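Stiditz Community Learning Center
Program and Facilities Meeting
Minutes – December

Present: Funmilayo Afolabi (chair), Benedek Illés (facilities, taking minutes), two representatives of the adult evening classes, one representative of the after-school program, the front office manager.
Apologies: the music coordinator.

The meeting opened at 4:10 p.m. in the second-floor classroom.

1. Minutes of the previous meeting

The minutes were accepted with one correction. Under item 4, "north stairwell" should read "north storeroom." The chair asked that the corrected version be placed in the binder at the front office.

2. Matters arising

The storeroom key has been copied and the second key is held at the front desk. The blind in Room 6 has been rehung. The request for a coat rail outside the nursery room remains open; Mr. Illés reported that the wall there is plaster over lath and will not take the brackets that were bought. He will look for a freestanding rail of similar length.

The letter to the owners of the Rokow parking lot was sent. A reply had not been received by the time of the meeting.

3. Classroom boards and board supplies

This item was carried over from the previous meeting at the request of the evening class representatives.

Mr. Illés reported that he had gone through all the teaching rooms and the storeroom. There are 21 boards and writing surfaces in the building, including the small lap-size ones used by the after-school program. Most are in fair condition. The large board in Room 2 no longer wipes clean and shows a gray haze over the middle section. He had tried the cleaning spray on a corner of it with some improvement, and proposed treating the whole board over the winter break before any decision is made on replacing it.

The evening class representatives said that erasers go missing from the rooms and that teachers have been using paper towels, which leave lint and do not lift older ink. It was also noted that erasers are being returned to the storeroom with the felt packed with dry ink, and that these put more on the board than they take off.

The after-school representative asked whether the erasers with a wavy outline could be kept for the younger groups, as small hands find them easier to grip than the long rectangular kind. There was some discussion. The evening classes have no preference as to shape and would like one that covers more of the board in a single pass.
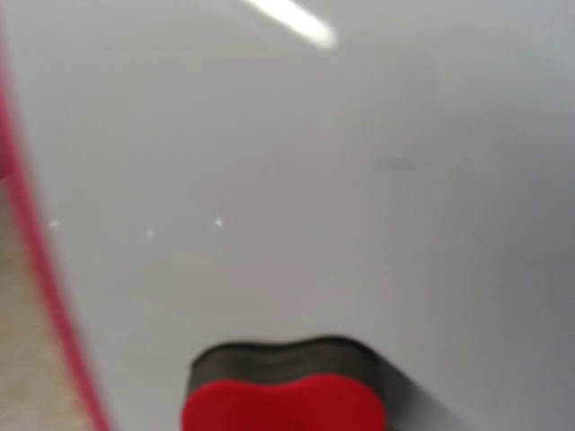
It was agreed that the shaped erasers will go to the after-school rooms and the rectangular ones to Rooms 1 through 4. Each room is to have two, kept on the board tray or in the cup beside it, and the room letter will be marked on the end with a paint pen. The front office manager pointed out that the cups in Rooms 3 and 4 are too narrow. Mr. Illés will bring wider ones from the kitchen, where several are not in use.

On cleaning, the meeting agreed the following practice, to be posted inside the storeroom door:

Erasers are to be brushed out over the utility sink at the end of each week, felt side down, with the stiff brush.
Felt that stays black after brushing is to be washed in warm water with a drop of dish soap and left to dry overnight on the rack – felt side up.
Boards are to be wiped dry before any spray is used.
Markers are to be stored lying flat.

Ms. Afolabi asked that permanent markers be removed from the teaching rooms altogether and kept at the front desk. This was agreed without objection. The evening class representatives will tell the teachers.

Mr. Illés presented two quotations for board supplies for the coming year. The Roltow quotation comes to $684 and includes erasers, spray, markers in four colors and replacement felt pads. The Ogundipe quotation was lower but left out the felt pads and charged separately for delivery. After discussion the Roltow quotation was accepted, on the condition that the pads fit the erasers already in the building. Mr. Illés will take one of each kind to the shop and check before the order is placed.

Action: Mr. Illés (order, cups, board in Room 2). Front office manager (notice for storeroom door). Evening class representatives (word to teachers).

4. Tables in the second-floor classroom

The chair reported complaints that the tables wobble when two people write at once. Mr. Illés had tightened the legs on the row nearest the windows. The others need longer bolts. It was asked whether the tables could be turned to face the side wall for the drawing class. The meeting had no objection so long as they are put back the same evening and the path to the fire door is kept clear.

5. Budget

The balance of the facilities account stands at $2,936 before the supplies order. The chair reminded those present that the boiler inspection is paid from the same account and that the bill normally arrives after the new year. No further purchases are to be made from this account until it has been settled, apart from the order under item 3 and the table bolts.

A question was raised about the fee for the Saturday rental of the hall. The chair will look at the current agreement and report back.

6. Building history display

The front office manager has been offered a framed copy of a 1913 floor plan of the building. It was suggested that it hang in the entrance, between the notice board and the office window. The evening class representatives preferred the upstairs landing, where the light is less strong and the paper will not fade. The landing was agreed. Mr. Illés will provide hooks.

7. Other business

The after-school representative asked for a second wastebasket in the craft room. Agreed.

The lights in the lower hallway are being left on overnight. Whoever locks up is asked to check the switch behind the door as well as the one by the stairs.

The music coordinator had sent a written request for a lockable cabinet. As the coordinator was absent, this was held over to the next meeting.

8. Next meeting

The next meeting will be held at 4:00 p.m. in the same room, on a date to be sent out by the front office. Items for the agenda should reach Mr. Illés in writing beforehand.

The meeting closed at 5:25 p.m.

Minutes taken by Benedek Illés
Approved for circulation: Funmilayo Afolabi, chair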